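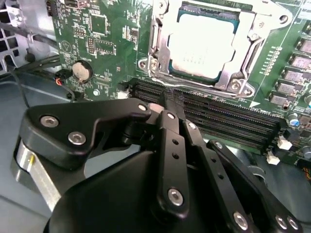 Endard breathing is a commercial breathing and posture practice taught mainly through weekend courses and recorded lessons. It combines slow nasal breathing, breath holds and a short set of seated poses. Its promoters describe it as a recovered ancient discipline. No text, inscription or teaching line from before the twentieth century has been shown to mention it, and most of its parts can be found in ordinary hatha yoga manuals.

Origins

The method was put together by Myroslav Lytvynenko, a former swimming coach who ran a studio in the town of Trudton. In his own account, he learned it from an elderly teacher during a stay in the mountains and was given permission to pass it on. He has given different names for the mountains. The teacher is never named, and students who asked about him were told that he wished to remain unknown.

Early course handouts, which survive in a few private collections, do not mention the teacher at all. They present the exercises as a warm-up for swimmers. The claim of great age first appears in a booklet published by Kobzar, a small press owned by two of Lytvynenko's students, Bohdana and Lukian Panasiuk. The booklet dates the practice to the year 1060 and gives no source for that date. Later printings keep the year but move the events to a different country.

Practice

A full session has 27 rounds of breathing, split by pauses in which the student sits still with the hands on the lower ribs. Each round is made up of a slow breath in, a hold and a longer breath out. Beginners are told to hold for a count of 10. Advanced students set their own count, which teachers are not supposed to ask about.

The seated poses are few and fairly easy. Two of them are the same as common yoga poses under new names. A third, called the Corno, has the arms raised and curved above the head, and is said to "draw the breath upward." What this means in terms of the body has not been explained in any of the published material. Air goes to the lungs whatever the arms are doing.

Students are asked to practice before eating and to avoid talking for a while afterward. The second rule is often ignored in group classes.

Claims and evidence

Course leaflets have credited the method with better sleep, a calmer mood, lower blood pressure, sharper eyesight and slower aging. Slow breathing in general has been studied, and there is reasonable support for the idea that it can help people relax and may lower blood pressure a little in the short term. None of that work tested Endard breathing, although the leaflets cite it as if it had. The claims about eyesight and aging have no support of any kind.

The only trial of the method itself was organized by Kiros Tufa, a senior instructor. It had no comparison group, and those taking part had all paid for the course. Nearly all of them reported feeling better. Kyung-hwa Ha, a physiologist who reviewed the report, wrote that it "measures how pleased people are with something they have bought." Tufa replied that inner change could not be measured, which left open why he had tried to measure it.

Long breath holds can cause dizziness and fainting, and should never be done in or near water. This warning was missing from the booklet until its second edition.

Teaching

Instructors are certified at 2 levels, both by paid course. The certificate is issued privately and has no standing with any health authority.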